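Cutari grasp transfer study: frequently asked questions
Last updated April 1, 2018

What does the study test?
Whether a grasp policy trained only on hand-held gripper recordings can sort small produce it has not met before. The policy sees wrist-view video and jaw opening. It gets no object labels.

How large is the training set?
648 recordings, of which 487 passed the sync check. The rest were dropped before training -- none were repaired by hand.

How was the result measured?
Over 300 trials on 11 object types. A trial counts as a success if the piece leaves the tray, stays between the pads during transport and is released inside the target area. Regrasps are allowed but logged separately.

Why record in homes?
Bench recordings gave us one height, one light source and one background. The policy from Tresulmont learned all three and failed near windows.

Which objects are hardest?
Short cylinders with a hard rind. The pads meet a curved surface, and a small error in approach angle turns the piece. Sugarcane is our standard case; mandarins are more forgiving.

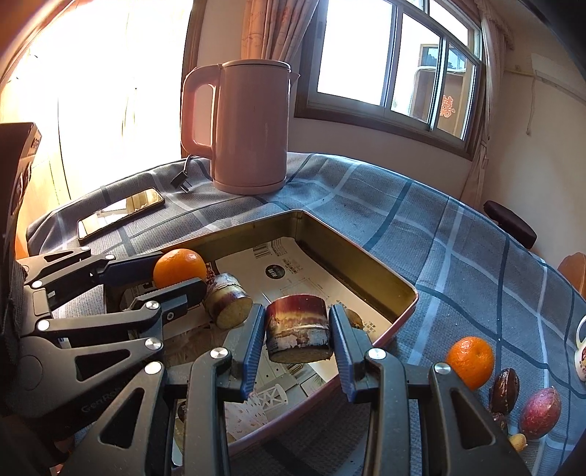
Birthe Baldursdóttir writes that the cane results should be split by grasp position, with grips across a node kept apart from grips on smooth rind. In her own trials the two behaved differently enough that a pooled rate meant little. We agree and will report them separately in the next release.

Can I get the recordings?
Yes, for research use. Write to Anel Sibiya and state which object types you need.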